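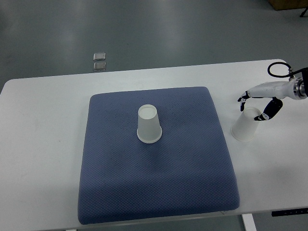
Fig. 1. Two cups, one inverted on a cushion, one upright on the table.

Unit 3: Soft surfaces and why we distrust them
Course notes, Cristóbal Espinoza

Most textbooks tell you that a cup is more stable upside down. Turn it over, the wide rim becomes the base, and the center of gravity sits low. Fine. I have no quarrel with that on a hard table. My quarrel is with how quickly people carry it over to a cushion, a mattress or a car seat.

Look at the inverted cup in Fig. 1. It stands, and students usually write "stable" next to it and move on. Stable against what? A photo tells you the cup is up at that instant. It says nothing of what happens when a hand presses on the padding next to it.

Points to argue over before the practical:

- A rim on a hard surface touches where the surface lets it. A rim on padding sinks a little, and how much depends on the load. An empty cup weighs next to nothing, so I doubt it sinks enough to matter.
- Padding slopes near its edges. The middle of a cushion and the edge of a cushion should be treated as different surfaces.
- Texture is said to help grip. Maybe. The Prilirar handout claims this with no measurements at all, and I would not cite it.

Marcelle Coste's old worksheet reports 562 trials with cups on cushions and concludes that inverted "always wins." She used one cushion and one kind of cup. I'd call that a result about that cushion.

Practical (work in pairs)

Put a cup on a cushion, rim down, then rim up. Press the fabric beside it with two fingers and write down what the cup does. Repeat nearer the edge. Do the same on bare table with a nudge to the cup instead. Don't average the two surfaces together. Last year's reports did, and the numbers meant nothing.

Bring the sheet to Eugénie Leclerc before the June session. Reports that say "as expected" will be sent back.

Shares: 3 | Comments: 2
We use cookies to improve this site. Accept | Settings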